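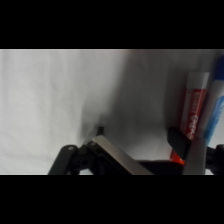 Forums > Hockey > Equipment and Sharpening > Skates and Steel

Hollow and pitch for a lighter center, switching from 5/8

Last updated in August

tisadton_c19
I play center in the Tisadton adult league, upper division, 64 kg, and I have skated on a 5/8 inch hollow since juniors. This season the rink changed its ice schedule and our slot moved to right after the public session. The sheet is softer and chewed up at the dots. I feel slow out of the faceoff circle and the steel seems to sink on tight turns.

The shop suggested going shallower, to 3/4. I tried it for two skates. Glide is better. Stops are worse, and on the second skate I lost the inside edge twice on crossovers to the left only. Same boots, same steel, same laces. Is this a hollow problem or something else?

Replies: 11

edgecheck
Left only points to uneven edges, and the hollow can wait. Lay a straight bar across the blade near the middle, hold a small square against the side of the steel, and look for a gap. If one edge is higher, a shallower hollow makes it more obvious, as the edges are less pronounced to start with.

Check both skates. On left crossovers the right skate is on its inside edge and the left is on its outside.

tisadton_c19
Checked with a machinist's square. Right skate, inside edge is low at the middle and close to level at the toe. Left skate looks fine to me.

edgecheck
Then that is most of your answer. Have the right one reground level and skate 3/4 again before you change anything else.

backcheck_216
Disagree with leaving it at 3/4. At 64 kg you don't put enough load on the steel to need that much glide. Light players generally want more bite. I would level the edges and go back to 5/8, maybe 11/16 if your shop has the setting. Soft ice also gives you grip for free, I grant that, but you said yourself the stops got worse.

Kallance
Weight tables are a starting point and people treat them as a specification. Soft ice is the bigger term here. The blade sinks further on a warm sheet, and a deep hollow drags. I weigh more than the OP and less than most defensemen, and I have used 3/4 on late ice and 5/8 on early ice with two sets of runners. The difference on late ice is easy to feel over a full period.

backcheck_216
Two sets of runners is a good setup if the holders allow quick changes. It doesn't tell us which one he should be on with a single set.

Kallance
He has one ice slot. He should sharpen for that slot. 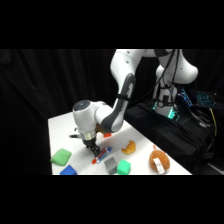 Skates and Steel: Profiling

himutine_d
Has the OP ever had the steel profiled? Everyone is discussing hollow and no one has asked about radius or pitch. "Slow out of the circle" is a profile complaint as often as it is a hollow complaint. Factory radius on most runners is 9 or 10 feet. If the steel has been hand sharpened for 40 or more passes over its life with a heavy toe, the contact area has moved back and you are starting from your heels.

tisadton_c19
Never profiled. The steel is three seasons old and has been done at two different shops. I can rock the blade on a flat counter, and the balance point looks to be behind the middle of the holder.

himutine_d
That fits. Measure it. Put a strip of tape on the holder, mark the center, then set the runner on glass and mark where it touches. If the contact point is well behind center, I would start with a single 9 foot radius with a slight forward pitch. Don't go to a multi-radius profile as a first move. There are too many variables to sort out if it feels wrong.

edgecheck
Agree on measuring. Slight caution on pitch. A forward pitch loads the quads more, and if he is used to sitting back he will feel like he is falling onto his toes for a few skates. I give it 8 hours of ice before deciding.

backcheck_216
Eight hours is a month and a half for most of us. If it feels bad after three skates, it's bad.

edgecheck
Three skates tells you whether it is different. Your posture needs longer than that to settle.

Kallance
Also check steel height while you have it off. Three seasons and two shops, it may be low enough that the holder touches on deep turns. Boot-out on the right skate would give you the same symptom on left crossovers, and leveling the edges won't fix it.

tisadton_c19
Took the right runner out. There is a scuff on the holder along the inside, near the front tower. I can't tell how old it is. Steel is visibly shorter than a teammate's newer set in the same size.

Kallance
Replace the steel. Profiling what you have takes off more material and you are already short.

backcheck_216
For once no argument. New steel, 5/8, leave the profile alone.

Kallance
New steel, 3/4, leave the profile alone.

tisadton_c19
New runners ordered, same size. I will have them done at 11/16 and keep the factory radius. The old set stays in the bag as a spare after the right edge is leveled. I'll post again after a few games on the late sheet.

Shares: 8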